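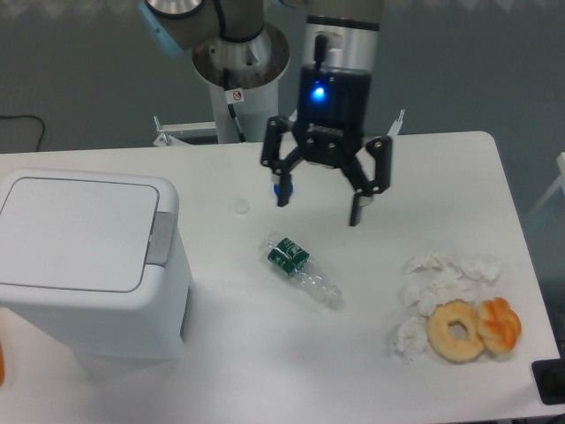 Table clearing, the gripper over an empty bottle, with the tissues and pastries still to go.

October 19, 2019

I get asked the same thing at every family dinner: when is the robot going to clean my kitchen? I used to say five years. I've been saying five years for a while now, so this month I figured I'd write down what I think instead of mumbling it over the potatoes.

Let's start with clearing a table, because it's the chore everybody brings up and it sounds so easy. Bottle goes in the trash, dirty tissues go in the trash, doughnut stays if somebody still wants it. My nephew could do it at four (with bribery). For an arm with two fingers it's a whole string of small problems, and the bottle is the friendly one! A bottle has a shape that stays put more or less, you can close two fingers on it from above, and if you're a little off to one side it usually forgives you. Clear plastic is a pain for cameras, though. The depth picture goes full of holes where the bottle ought to be, and a printed label is sometimes the only part the software is really sure of.

Tissues are another story. A crumpled tissue has no top and no sides, and when you pinch one you may get one or you may get three that were tangled together. Then you have to decide whether you're done. I've watched arms go back for the last scrap over and over, like me with the last olive in the jar.

And pastry! I love that people put food in these tests. Squeeze a doughnut like you squeeze a bottle and you've got crumbs, and then there's the question of whether it's food or garbage, which I can't always answer in my own house.

I've been keeping a tally since August from the clips and write-ups you all send me (thank you, keep them coming, my inbox can take it). I have 657 tries logged at picking up one thing off a table and putting it where it belongs, and 552 of those worked. That's a lot better than I would have guessed! But look at it the other way and you've got 105 misses, and a miss in my kitchen means something is on the floor and I'm the one bending down. Please don't quote my tally in a paper, by the way. It lives in a spreadsheet with a coffee-colored theme and I've changed my mind twice on what counts as a miss.

The other piece people forget is the trash can. Getting the thing off the table is half the chore, and the other half is getting it into a bin that may have a lid, and lids are rotten. You need to open it, keep it open, and let go over the gap without the lid getting in the way of your fingers. Most demos I see skip all that and use an open bucket. I always cheer a little when there's a real lid involved.

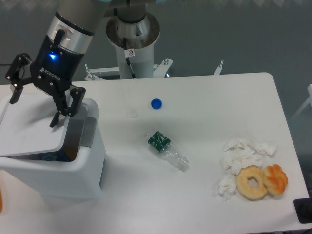

Should I hold off on buying a robot vacuum until something comes along that can pick up after me too?

I'd go ahead and get the vacuum. It does one job on one flat surface and does it pretty well, and anything that can lift your socks off the floor first is going to cost far more and be a long time coming.

On the shop-floor side things look rosier, and the reason is kind of boring: the parts are the same every time. A reader who works at Ramov wrote in that they have an arm loading trays for 10 hours at a stretch, and the main trouble is people leaving the trays crooked. Over at Kamata they tried the same sort of arm on mixed returns, all kinds of stuff in one box, and gave up after 16 days. Same arm, messier box. My kitchen table is a lot closer to that box than I'd like to admit.

Two bits of mail before I go. Several of you asked if Storkus will ever sell the folding machine they keep teasing. I wrote to them and got back a very polite nothing. And the Fatiseo gripper pads I mentioned last time are back in stock, but only the small size, so measure your fingers first (the robot's, I mean).

Next month I'm doing dishwashers, loading and unloading. If you've got a clip of a machine handling a wet wine glass, send it my way, broken glass and all.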